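Chapter 6
Learning Contact Tasks from Demonstration 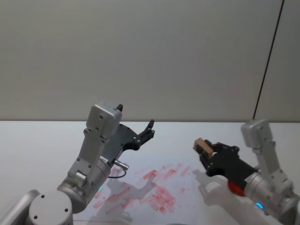

Figure 6.1 Two-arm workcell with a marked sheet on the tabletop. The right gripper holds a small wooden block; the fingers of the left gripper are open.

6.1 Why contact is hard

The methods of Chapter 5 treat the motion of an arm as a path through open space. A path can be checked in advance, and small errors along it seldom matter. A gripper that passes one centimeter to the left of its planned position still arrives at its goal. Once the part in the gripper must touch a surface, this tolerance is gone. A block held two millimeters too high leaves no mark on paper. Held two millimeters too low, it is pushed back in the fingers or drags the sheet along with it.

This chapter deals with tasks in which the result depends on the moment of contact. Stamping, wiping, and pressing a label flat all belong to this class. We use stamping as the running case. The setup is cheap, and every contact leaves a record that can be measured after the trial is over. In Figure 6.1 the reddish marks on the sheet may be that kind of record. They are densest toward the center right and thin out toward the left arm. A spread of this kind is worth examining before any learning method is chosen, as it may reflect the reach of the arm, the habits of the operator, or the way targets were assigned. Section 6.4 gives a test for telling these apart.

6.2 The Multent study

Much of the chapter follows a study known as Multent, carried out by Natália Holub and coworkers. An operator guided both arms through the stamping task, and the joint angles, gripper openings, and camera views were stored at each time step. The full set held 200 demonstrations. A policy was then trained to predict the next short segment of motion from the current view and the current joint angles.

Two versions were compared. The first, Calus, predicted positions only. The second, Sadley, predicted positions together with a stiffness value for each arm, so that the arm could yield on contact. Both were trained for 3,000 steps on the same data. Each was then run on sheets with 41 target points, and a mark was counted as a hit if its center fell within 2 mm of the target.

Sadley scored more hits, but the difference was uneven. Near the center of the sheet the two versions were almost equal. Toward the edges Calus often missed contact altogether, and the marks it did make were long and smeared. Holub attributes this to small height errors that grow with distance from the arm base. The explanation fits the data but was not tested separately, and Problem 6.7 asks the reader to design such a test.

6.3 Terms used in this chapter

Approach: the part of the motion that ends at first contact.
Dwell: the time during which the part and the surface remain in contact.
Release: the part of the motion that begins when contact ends.
Borkowska ratio: dwell time divided by total cycle time.

These terms apply to each arm separately. Where one arm holds the part and the other steadies the work, the dwell of the two arms need not overlap, and the ratio must be reported for both.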